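Garage robotics update, Dec 22, 2018. The arm can now reach inside a desktop PC without my having to apologize to the PC. Thread, because I have no one at home left to tell.

The goal, for new people: a robot arm that pulls and reseats parts in old desktops so I can stop skinning my knuckles. Time saved so far: negative 233 hours.

The arm is a secondhand Rivance I bought from a packaging plant in Pradthorpe that was closing down. It cost me $384 and the goodwill of everyone who helped carry it down the driveway.

The gripper is my own. Flat black plates, hex bolts, and a bend radius I got wrong in March and have since decided to call a design choice.

Software is a pile of Python I named Kaltotham after a typo. It's 2813 lines long. The part that moves the arm would fit on a napkin. The rest is there to stop the arm from moving.

Tonight's job was cable work. Cables are the worst thing you can ask a robot to deal with. A screw stays where you left it. A flat black data cable goes wherever it likes and then lies across the board looking innocent. 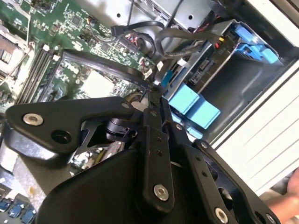
A few of you have asked the same thing, so: how do you keep the gripper from crushing the parts?

I limit the motor current. Once it goes over the cap the fingers stop closing and the script backs them off a little. I set the cap by practicing on dead boards until I stopped making new dead boards.

The drive cage is next. Those blue plastic tabs want a squeeze and a pull at the same time, and my gripper currently believes in one thing at a time.

I've run 451 practice grabs on the drive caddies. I won't be posting the success rate. It's the holidays.

Also on the list: a Malinowski wrist bearing to replace the one that clicks. I've gotten used to the click. It's how I know the arm is awake.

Parts list goes up once I've taken the embarrassing parts off it. Going in to make soup, by hand, like an animal.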